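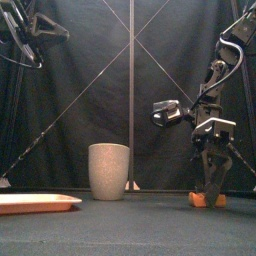

Fevevell Ondum concert earplugs, review after one season of shows

I go to many concerts. Since I moved to this country I have kept all my tickets in a biscuit tin, and when I emptied it last month there were 127 of them, if I include the festivals as one ticket each. So I am not a sound engineer and not a doctor, but I have stood in front of many loudspeakers, and my left ear rings a little when the house is quiet. A hearing clinic told me two years ago that the ringing will probably stay, and that I should take care of what I have left. After that I began to buy earplugs.

The Ondum is the fourth pair I have owned, and the first one I wanted to write about. I paid for it with my own money, $40 in the shop at the Annan Theatre, next to the T-shirts. Later I saw it a few dollars cheaper on the internet, without the case.

What you get

In the box there are two earplugs, three sizes of soft tips, a cord that joins the plugs behind the neck, a small round case and two pairs of filters. The filters are the little hard pieces that sit in the middle of the plug. The grey ones are for most concerts and the black ones are for very loud concerts. Fevevell writes some decibel numbers on the box, but I have no way to measure them at home and I will not repeat them as if I had.

There is also a paper with instructions in six languages. I read it in English and in my own language, and the English was clearer.

The fit

Please do not skip the tips. I used the medium tips for the first two concerts because medium was already mounted, and I thought the plugs were not very good. The voice of the singer was far away but the bass was as loud as before, which is typical when the tip does not close the ear properly. With the small tips everything became even. It seems that I have small ears, and I had lived fifty-one years without this information.

To put them in, you reach over your head with the other hand and pull the top of the ear up and a little back, then push the plug in with a small turn. It feels silly in a crowd. I now do it in the queue, before the bag check, and then I loosen them until the support act begins.

The tips are softer than those of my previous pair. After two hours I feel them, after three hours I want to take them out, and I do take them out between the sets for some minutes. My wife wears the large tips from a second pair and she says she forgets them completely. So this is very personal.

How it sounds

This is the part where foam plugs fail. With foam it is like listening to the neighbours' party: you know which song it is, but you are not invited. With the Ondum and the grey filters the music is lower but it is still music. The cymbals lose some of their shine. Brass is excellent, and I would even say that a trumpet is nicer with the plugs than without. Acoustic guitar suffers the most, because the small noises of the fingers disappear, and I like those noises.

I tried them in very different places, and the result was not the same everywhere.

At the Annan Theatre, which has 3102 seats and a high ceiling, I sat in the second balcony for a big pop show with a lot of screens and fire. Up there the sound normally arrives as a sort of soup. With the grey filters the soup was thinner and I understood more of the words than I usually do. I was so surprised that I took one plug out to compare, then the other one, and the people behind me must have thought that I had a problem. I can't explain it scientifically, but I believe that when the level goes down my ears are less tired and can do their work.

At a small club with a low ceiling I stood near the left speakers for a metal band with three guitars. The grey filters were not enough. I changed to the black ones in the washroom, where the light was better, and then it was comfortable, but also a little dull. The drummer could have been hitting cushions. For one evening I can accept it, and on the way home my ear was not worse than before, which with this band has not been my experience in other years.

The third place was the Otau festival, which is 330 kilometres from my home and outdoors. Here I used the grey filters for two full days. Outdoors the wind makes a small whistle on the plugs if it comes from the side. It is not strong, but in quiet songs I heard it, and when I turned my head it stopped. The sound from the main stage was good. At the smaller stage, where there was a folk trio with one microphone, I took the plugs out and enjoyed it as it was.

Talking with them in

You can have a conversation with the plugs in, and other people will sound normal enough. Your own voice is the difficulty. It becomes big inside your head, so you begin to speak more softly, and then the person at the bar can't hear you at all. I have ordered the wrong drink twice. For singing along, the same effect is funny for one song and after this I find it disturbing, because I can hear exactly how wrong I am.

Changing the filters

I have one real complaint and it is about this. The filters are tiny and they sit very tight. At home at a table I need my fingernail and some patience. In a dark hall it is nearly impossible, and if you drop one it is gone. I lost a black filter at the club, somewhere between the sink and the floor, and I had to finish the night with one grey and one black. It was not terrible, but it was like having a cold on one side.

Fevevell sells replacement filters by the pair. They took nine days to arrive, and the postage was almost as much as the filters. I would like the company to put one spare in the box, or to make the filter a bit longer so it can be held. My third pair of earplugs, from another maker, had coloured rings that you turn to change the level, and this was a better idea, although the plugs themselves were worse.

So my advice is to decide before you leave home. Read which band it is, remember the last time you saw them, and put in the right filter while you have a lamp.

The cord and the case

I did not like the cord at first. It looked to me like something for grandfathers' reading glasses. Then at Otau a plug fell out when I pulled off my sweater, and it stayed hanging on my collar, so I have changed my opinion. The cord rubs a little on a jacket with a stiff collar, and you hear this rubbing in the plug quite clearly. With a T-shirt there is no problem.

The case is aluminium and closes with a screw lid. It fits on a key ring. The thread is a bit rough and one time I closed it crooked and needed pliers. Security staff have opened it at the door two or three times, smelled it, and given it back.

Cleaning

The tips come off and can be washed with warm water and mild soap. The filters must not get wet, so take them out first, and here we meet the same problem with the fingernail. I wash the tips after every second concert. After one season they have become slightly yellow but they have not torn. The instructions say to change them when they become stiff, and mine are still soft.

Who should buy them

If you go to one concert per year, take the free foam plugs they give at the bar in many venues. They protect, and you can throw them away. If you go every month, the difference in sound is worth the price to me. If you play in a band yourself, I can't say. A friend who plays bass tried mine in a rehearsal and gave them back after two songs, saying that she could not feel where she was. Perhaps she needs the custom-moulded type, which costs several times more.

For children I would look for something else. The smallest tip was too large for my nephew, and he prefers earmuffs anyway, in green.

I also used the Ondum in places where there was no music: on a long bus trip, at the hockey, and once during a very long renovation in the apartment above us. On the bus they were fine against the motor, but they did not stop voices, and for sleeping they stick out too much if you lie on your side.

My rating

Sound with grey filters: 9 out of 10
Sound with black filters: 6 out of 10
Comfort: 7 out of 10, for my ears
Changing filters: 3 out of 10
Case and cord: 7 out of 10
Price: 8 out of 10

I will keep using them, and I have already packed them for a show in October. If Fevevell makes a new version with filters that a normal adult can hold, I will buy it and write again.

Update: a reader asked if the tips from other brands fit. I tried the ones from my old pair. They go on, but they slide off when you pull the plug out, and one stayed in my ear until I was home and could find the tweezers. I would not do it again.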